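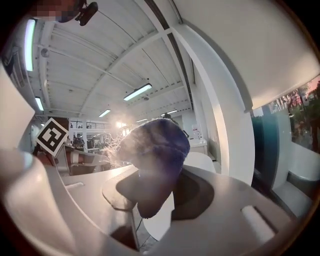

Does a fuzzy cloth lose more fiber from its face or from its edges?

Mostly from the edges. Cut edges gave the larger share of loose fiber in every batch we weighed, and hemmed ones gave much less.

4. Stray fiber and color on short-pile cleaning goods

4.1 What was sorted

Soft goods from two stores, Rinthorpe and Ustthorpe. Dusters, fleece squares, mitts, a few things that could have been any of these. 96 pieces in all, kept in open bins by store and not by type, which we would do differently now. Labels missing on many of the older ones. Where the label was gone we wrote "fleece or plush" on the sheet and left it at that. Fiber content was never guessed from feel.

Each piece was shaken over a black tray and then a white tray, edges rubbed by hand, the face brushed with the nap and against it. Loose fiber picked up with tape. Tape strips went on cards, cards went in the box. Two cards stuck together in the heat in August and were thrown out, so the Ustthorpe bin is short.

4.2 Stray fibers

We split fiber into three kinds: lying (flat on the pile, comes off with tape), standing (still anchored, sticks up past the pile) and free (already off the piece). Standing fiber is the hard one. Against a pale background with flat light you miss it almost entirely. With the light from above and a bit behind, it shows as a bright rim, and people who had marked a piece as clean changed their mark.

Figure 3. Dark blue-violet piece with short pile, a plush duster or soft fleece. Fine stray fibers bright along the upper left edge. Color washed out toward lavender near the lit top, deeper purple-brown near the lower tip.

The rim in Figure 3 is a good case of what the sorting sheet calls "halo". The sheet has no line for how long the fibers are. It should. Length was added later for the Rinthorpe pieces only, measured on tape with a plain ruler, and the longest ran up to 45 mm. Nothing like that can be read off a photograph and we did not try.

Shape matters a little. A lobed or narrowing end is awkward to brush evenly, so the rub there was done with two fingers, ten strokes. Flat squares got the full palm. The two are not really comparable and Table 6 keeps them apart.

4.3 Color naming

More trouble than expected. The plan was one color word per piece. Dark pile doesn't hold one color word. Same item went down as navy, violet, purple, "plum?" and once just "dark", depending who had the clipboard and which side faced the light. Figure 3 shows the spread in a single piece: lavender at one end and purple-brown at the other. We ended up with 233 color entries for 96 pieces, then cut back to a main word plus a second word where the first two sorters disagreed.

Rule used from then on: turn the piece so the nap lies down, look at the middle, ignore the lit top and the shaded tip, write the word. Blue-violet was added to the list at this point becuase neither blue nor violet alone was getting agreement. The Nechyporuk sheet (short form) still has the old list. Do not mix the two forms in one bin.

4.4 Storage after sorting

Bagged singly, paper not plastic. Plastic pulled standing fiber loose, or seemed to; we only tried it on the Tadholm samples and those were few. Dark pieces away from white ones. Trays wiped between colors, this was skipped on the first morning and the white mitts have blue lint on there cards as a result. Those cards are flagged in the appendix and left out of the edge and face totals.

Washing is dealt with in Section 5.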